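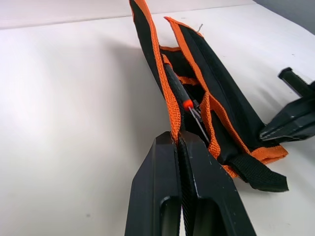

Review: Dreleck Two-Arm Bench Kit, as Assembled in a Shared Workshop

The Kudcombe workshop purchased the Dreleck two-arm kit in January for use by its members. The present review covers assembly, wiring and the first handling trials, and is intended for other shared workshops considering a similar build.

The kit arrives as two arms, two grippers, a common base and a printed manual of 200 pages. Mechanical assembly is well documented. Each joint is numbered, and the fasteners are supplied in separate bags. The wiring chapter is weaker. It gives one diagram for both arms, although the right arm requires the cable to be routed in the opposite direction. Members who followed the diagram exactly had to remove the wrist cover and begin again. A strap at the wrist joint is advised for keeping the cable clear of the links.

For trials, the workshop selected a fabric tool roll. Rigid blocks are a poor test of a gripper, and most kits will pass it. Cloth folds when pushed and hides its own edges. The woven binding proved a sensible place to grip, being stiffer than the panels. The textured pads are suited to this kind of material, and the finger tips are narrow enough to take hold of an edge without gathering the whole flap.

The tools stored in such a roll present a separate difficulty. A screwdriver handle is an easy target, but tweezers lying flat on the table demand a very low approach, and the factory height limit does not allow for it. The limit may be changed in the settings file, a step described on the last page of the manual and nowhere else. 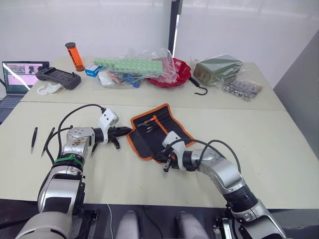
Hussam Darwish writes that the height limit should be left alone until both arms have been calibrated against the same table, and that on his own build the two differed by around 2 millimeters. The workshop accepts the point. Calibration is now carried out before each booking.

The Dreleck kit is recommended for workshops with prior experience of wiring — less so for a first build at home. A corrected cable diagram would remove the principal objection.

Recent reviews
Nseir bench power supply
Simon folding work table
Dreleck single-arm kit, second edition
Cable straps for moving joints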